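Card Payments and Small Retail in Rerby: Final Project Report
Department of Applied Economics, Soswood College

1. Purpose

The project examined how small shops in Rerby have responded to the decline in cash payments. The town center has a high share of independent stores, many of which accepted only cash until recently.

2. Method

A printed questionnaire was delivered to 100 shops in July, and 91 were returned complete. The questions covered accepted forms of payment, monthly fees, and the smallest purchase for which a card is accepted. Longer interviews were held at 7 shops, including two bakeries on the Berkau road.
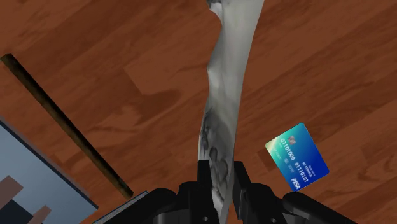 3. Results

Most of the shops that replied now accept cards. Owners named customer requests as the main cause, followed by the closing of the bank branch on Halás Street, after which cash deposits required a trip out of town. Fees remain the most common complaint. Shops with many small sales, such as newsstands and bakeries, reported the greatest difficulty, and several still set a minimum purchase.

Older customers were mentioned in every interview. Owners stated that these customers continue to prefer cash, and no shop interviewed plans to stop accepting it.

4. Limits of the Study

The survey did not include market stalls or restaurants. Sales figures were reported by the owners and were not checked against accounts. A second survey, covering customers, is planned for the next school year.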